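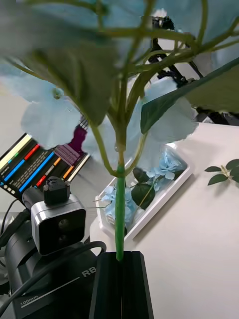 The blue hydrangea, seen from the wrist.

Try 637 was the one where I stopped breathing.

The Pekari fingers had the stem right at its base, and the whole silly bouquet was standing up over the table like somebody had planted it there. Petals everywhere! On the wrist view they were so close they went soft, big pale blue smudges with the white tray showing through behind them, and one fat leaf hanging down as if it wanted to read the label on the arm. I had my nose almost on the monitor.

"Hold," I told it, which does nothing. The controller doesn't listen to voices. I say it anyway.

You have to understand that the Skestex pair had been on that arm all through December, and I loved them. They were soft, kind of squashy, and they could pick up a ripe pear and give it back without a mark. I'd written a glowing page about the pear. Then we moved on to flowers, and the Skestex pair took hold of that slick plastic stem and the stem just turned. It spun around slowly, like a dancer on a music box, until all the blossoms were facing the floor. We tried more squeeze. We tried less squeeze. We tried up to 15 different heights on the stem, and every time the flower thought it over and rolled.

So now we had the Pekari set, hard and dark, with a narrow slot and little ridges along the edges. They looked like something for holding pipe. I was sure they'd bite the stem in half.

They didn't bite it. The stem went into the slot and stayed there, and when the wrist tilted three degrees to the left the blossoms tilted three degrees to the left, and I let out a sound that made someone in the next room ask if I was hurt.

"It's following!" I yelled.

"What is?"

"The flower!"

There was a pause, and then the door closed. Fair enough.

Now came the part I'd been dreaming about. The Sivakumar test is a simple thing on paper. You lift one stem, carry it over to a vase, and set it in with the good side facing out. A kid can do it. The Sasoreo controller had never done it, not once, and it had never done it in ways I could have listed for you over a very long dinner. It had missed the vase. It had found the vase and pushed it to the edge of the table. One evening it had put the flower in perfectly, upside down, and I'd sat there looking at a bare green stalk pointing at the ceiling and laughed till my eyes ran.

I fetched the vase from the shelf and put it on its mark. My hands weren't great. I checked the cable loop by the fingers, the one that likes to snag, and gave it a bit more slack. Then I stepped back behind the tape and pressed go.

The arm rose. It's a lovely thing to watch when it isn't scared -- and yes, I know, but I've watched it long enough to have a feeling about its moods. In the early days it went everywhere in little jerks, like someone crossing a dark bedroom. This was one long easy sweep, and all those petals shivered along a half beat behind.

Over the vase it stopped.

I waited. The clock on the wall said ten past nine. On the controller the count of planned moves climbed and climbed, and settled at 2585, and still the flower hung there with its stem a hand's width above the rim.

Then the wrist turned. It was a tiny turn, maybe a quarter of the way around, and I couldn't work out what it was for until I saw the blossoms swing to the front and the bare side go to the back. It had been looking for the good side. It had been standing there like my grandmother at the kitchen counter, turning the thing until it pleased her.

Down it went. The stem tapped the rim, slid in, and the ridged fingers opened.

I didn't yell that time. I walked around the table and looked at the vase from the front, then from the door, then from the front again. It leaned a little. I liked the lean.

Then I took the flower out, laid it back down, wrote "637, yes" in the notebook with a line under it, and went to get the next stem out of the tray.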